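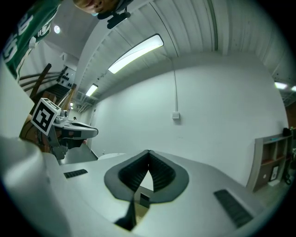 Figure 4. Two hand-held grippers, one of them carrying a black-and-white square marker.

4.2 Vehicle intake and the decision to sell whole or in parts

The yards in our study receive end-of-life vehicles by three ways: direct sale by the last owner, transfer from a dealer, and removal from a public road by order of the municipality. In Sorkville the first way is by far the most frequent. The register of the Dekance yard, which we were allowed to copy in December, contains 1136 vehicles with a complete intake form. From these we removed 385 vehicles that were sold on to another yard before any part was taken off, as their later treatment could not be followed. The analysis in this section uses the remaining 751 records.

The intake form asks for the age of the vehicle, the mileage, the state of the engine and gearbox, and whether the catalytic converter is present. The last question has a strong effect on the price offered to the owner. Both yards confirmed that an offer made by telephone is corrected on arrival when the converter is missing, and that this correction is the most common cause of dispute with the seller. The forms do not record the disputes, so we can say nothing on their number.

After intake the foreman chooses between two routes. On the short route the fluids, battery, tyres and converter are removed and the body goes to the press. On the long route the vehicle is first placed in the parts area, where doors, lamps, seats and mechanical units may be sold separately. Macaraeg and Mazza (in an earlier report for the Praltent project) assumed that this choice depends mainly on the age of the vehicle. Our interviews suggest a less simple picture. The foreman at Dekance told us that he looks first at how many of the same model are already standing in the parts area, and only then at the age. A ten-year-old car of a common model can therefore go directly to the press, while a much older van is kept for its rear doors.

The Arnaud yard works in a similar manner but has less space. There a vehicle on the long route is pressed when its place is needed, even if saleable parts are still on it. We consider this loss important for the question of reuse, although it does not appear in the official figures – these count only the total weight sent to the shredder and the weight of hazardous material given to a licensed company.

Two limits of the data must be mentioned. First, the state of the engine is written by the driver of the recovery truck, often without starting it, and the words used differ from one driver to another. We have joined "runs", "good" and "OK" into one class, and we treated an empty field as unknown. Second, the date of pressing is missing for many vehicles on the short route. For these we used the date on the destruction certificate, which is normally issued later – sometimes by several weeks when the office is closed for holidays. The time in the yard is for this reason overestimated for the short route, and the difference between the two routes given in the next section should be read as a lower limit.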